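Ritside Tabletop Cups and Bottles
README, version 3

This folder holds 2335 short recordings of drinking containers on a table. The set is about everyday items: plastic bottles, frosted plastic cups and paper cups. Many of them lie on their sides, and the task is to put them upright again.

The table is covered with a woven cloth. We chose patterned cloths on purpose — a plain white table made the first version too easy. The figures on the cloth belong to the background and have no labels.
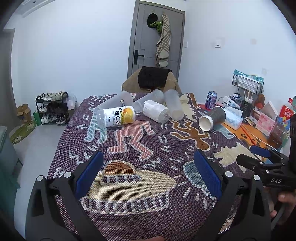

Labels are given per container: type, and lying or standing. When a cup is partly hidden by another cup, it still gets its own label. Nearly 500 recordings were checked a second time by hand, and the corrections are already included.

Folders
hedau: training part
smits: test part
stoler: label files, plain text

Known problems
Frosted cups that touch each other are sometimes labeled as one. In 2 label files the order of the columns is different, please read the header line first.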